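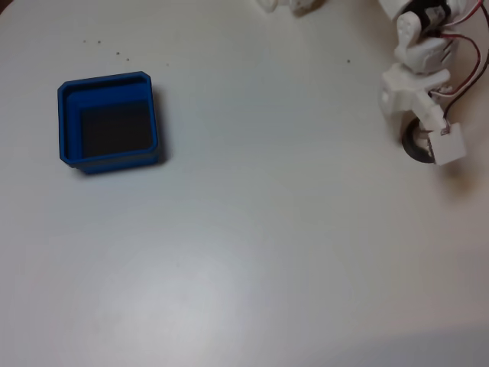
## Packing room, bench and small parts inspection

Site: Celtico, Building 2, packing room
Inspected by: Genalyn Manalo
Area lead: Sixten Lindqvist
Date: November 1, 2024
Form: 3489

Marks: **P** pass, **F** fail, **C** pass with comment, **N/A** not applicable. Every C and F needs a comment. Items carried over from October keep their old wording.

### A. Floor and exits

- [x] A1. Main aisle clear to the painted lines. **P**
- [x] A2. Exit door opens fully with one hand. **P**
- [x] A3. Exit sign lit on battery test. **C**
 Sign stayed lit for the test but dimmed toward the end. Replace battery before the next inspection.
- [ ] A4. Floor mats flat, no curled corners. **F**
 Mat at the Pindden carton sealer is lifting at the corner nearest the aisle. Taping it down was tried in October and did not hold. Remove the mat until a new one is fitted.
- [x] A5. Floor dry and free of strapping offcuts. **P**

### B. Benches

- [x] B1. Tops clean, no cracks or raised edges. **P**
- [x] B2. Bench does not rock when leaned on at each corner. **C**
 Bench 4 has a slight rock. Foot adjusted during the inspection and locked. Recheck next time.
- [x] B3. Knives closed and in the rack when not in use. **P**
- [x] B4. Small parts trays empty at changeover. **P**
- [x] B5. Tape stored flat on its side or on a dispenser. **C**
 Rolls stood on edge at bench 3 had been rolling off onto the floor. Staff told to lay them flat. 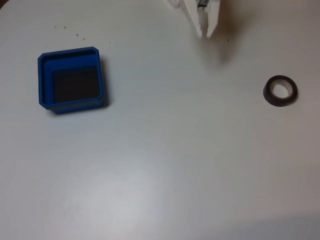
*Blue tray and black tape, section B.*

### C. Racking and storage

- [x] C1. Load signs in place and readable. **P**
 Posted limit is 400 kg per shelf, 1000 kg per bay.
- [x] C2. No bent uprights or missing beam clips. **C**
 One clip missing on bay 6, lower beam, rear. Spare fitted before the bay was released. Clips are in the drawer under the label printer, and the drawer is almost out of them. Order more from Priedītis.
- [ ] C3. Nothing stored above the top beam without a back stop. **F**
 Flattened cartons stacked on bay 2, leaning toward the walkway. Moved to the floor cage. This item has now failed twice. Lindqvist to decide whether the back stop is ordered or the top level is closed.
- [x] C4. Heaviest cartons on the lowest level. **P**

### D. Electrical

- [x] D1. Leads free of cuts, plugs not loose in the socket. **P**
- [x] D2. No power strip plugged into another power strip. **C**
 Fixed at the label printer. The Flosar heater now has its own wall socket.
- [x] D3. Panel door closes and the space in front is clear. **P**
- [ ] D4. Test tags in date. **F**
 Tag on the heat gun cannot be read. Heat gun removed from use and placed in the hold cabinet. Do not return it on the strength of the old test list, as the serial number there does not match.

### E. First aid and fire

- [x] E1. Extinguishers on hooks, pins sealed, gauges in the green. **P**
- [x] E2. First aid box stocked to the list inside the lid. **C**
 Low on finger bandages. Refilled from the office box.
- [x] E3. Eyewash bottles in date, caps sealed. **P**
- [ ] E4. Sprinkler test. **N/A**
 Covered by the building inspection.

### Actions

| Item | Action | Owner | Status |
|---|---|---|---|
| A3 | Replace exit sign battery | Manalo | Open |
| A4 | Remove mat, fit new one | Lindqvist | Open |
| B2 | Recheck bench 4 foot | Manalo | Next inspection |
| C2 | Order beam clips | Lindqvist | Open |
| C3 | Back stop or close top level, bay 2 | Lindqvist | Open, repeat fail |
| D4 | Retest heat gun and correct the list | Manalo | On hold |

Bay 2 top level is to stay empty until C3 is signed off. Copy of this form to the area board and to the site file.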